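Student Projects > Robotics > Spring Reports

Teaching Two Arms to Clear a Table
By Soo-ah Yeom, May

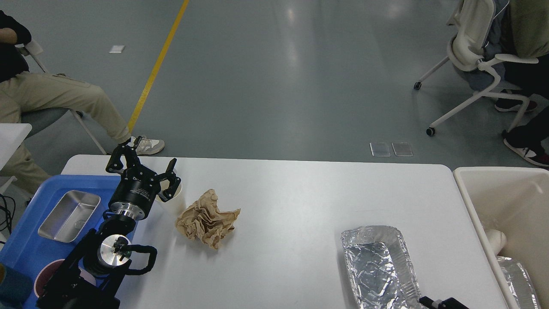
Hiu-tung Lo told me in the first week that steering the arms remotely would feel like eating soup in mittens, and I must say that was generous! We recorded 69 demonstrations of putting crumpled paper, cups and foil into the bin, and threw out 11 where I squashed the cup — light things need such a slow close of the fingers. The later ones are much calmer.

Comments (2)

Sze-wing Yu: Did you two swap drivers?

Soo-ah Yeom: We did, every 15 demos, and my wrists were grateful.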